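Plandance revises handling rules for garment recordings made in homes

16 June 2023

Plandance has issued a revised set of working rules for operators who record clothing tasks with hand-held grippers in private homes. The rules replace a shorter sheet and apply to all new recordings from July. They cover placement of the garment, finger position at the start of a take, and what must be logged about the room.

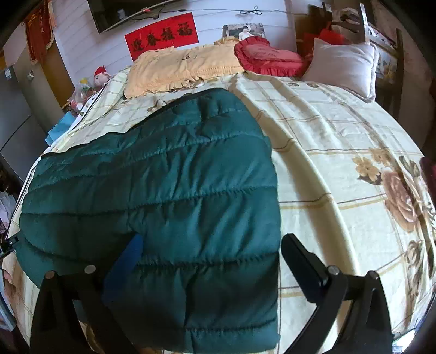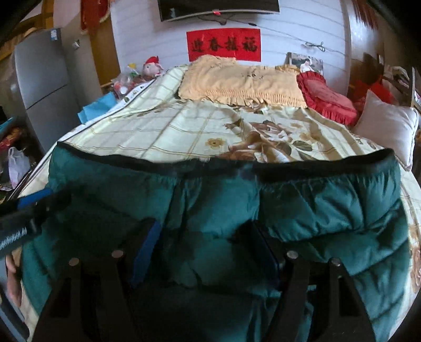
Quilted jacket on a patterned bedspread, gripper in use.

What changes for operators

Each take must now begin with both fingers open and clear of the fabric. Under the old sheet an operator could start with the garment already held, and reviewers had no consistent point at which to mark first contact. A take that starts with the fingers closed will be returned.

Padded garments get a section of their own. The operator is to approach from a hem or an edge, and must not pinch a single padded channel in the middle of a panel. Pressing the fingers down into the garment is allowed if the surface below is soft, such as a bed or sofa. On a hard table the fingertips must stop short of the surface.

Household items may stay where they are. The earlier sheet asked operators to clear the background, and Tiziana Monti, who edited the revision, said the instruction was applied so unevenly that it had little value. Operators must still get written consent from the household, and the consent form now lists family photographs and wall hangings as separate entries.

Logging

The task log has three new fields: garment type, support surface and light source. Garment type is chosen from a fixed list. "Jacket, padded" and "vest, padded" are separate entries, and an operator who can't decide should pick "padded, other" and add a note.

Review

The draft was tested against 600 existing takes. Of these, 362 met the new start rule without changes. Another 238 did not and will be kept in a separate set, marked as recorded under the old sheet. They will not be deleted.

Salamatu Bassey, who ran the check, said most failures came from takes that had been trimmed too tightly after recording. Trimming before the first open position is no longer permitted.

Nnamdi Bako of Olatunji, which supplies part of the recordings, asked for a longer changeover period. Plandance has agreed to accept work under either sheet until the end of July, provided the sheet version is entered in the log.

Comments on the section on padded garments can be sent to Tuva Strand.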